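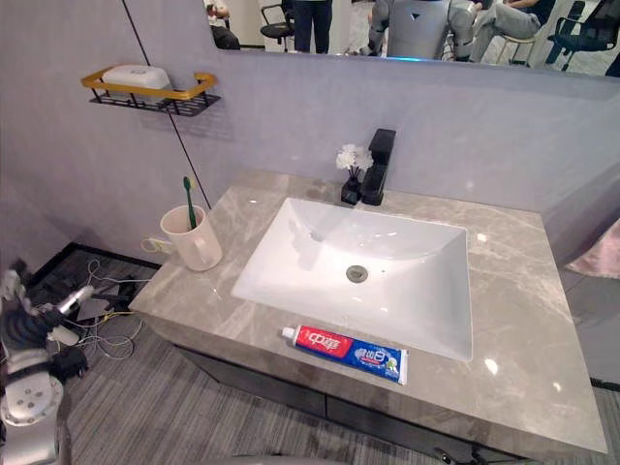 Lostinska Project: Software Working Group
Minutes of the meeting held at Florville on November 23, 2018

1. Minutes of the previous meeting
Agreed without change.

2. Perception
The group received the results for the washbasin area. The towel detector had been run on 531 stored views. Remaining errors fell mainly on views in which the mirror took up a large part of the picture, and reflected objects were entered in the map as real ones. Mindisari will supply a mirror mask for the planner by January.
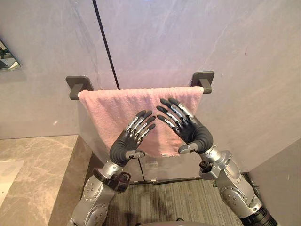
The same mask is to be applied to glossy worktops. It was noted that the towel bar position is still typed in by hand.

3. Planning and control
Zakharchenko reported that two-arm reaching now runs from a single planner process. The replanning limit stays at 100 ms. A proposal to raise it to 110 ms was not carried. Finger closing remains a separate command until the joint limits file has been checked.

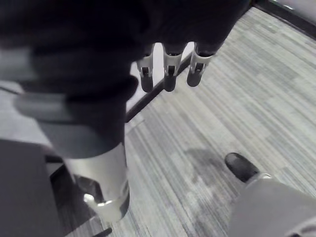 Fig. 2. View from the wrist camera, with three fingers over the carpet.

4. Tooling
Wrist and head recordings are to share one clock. There are 8 open faults against the replay tool, and no new features will be accepted until these are closed.
Action: Mindisari.

5. Any other business
None.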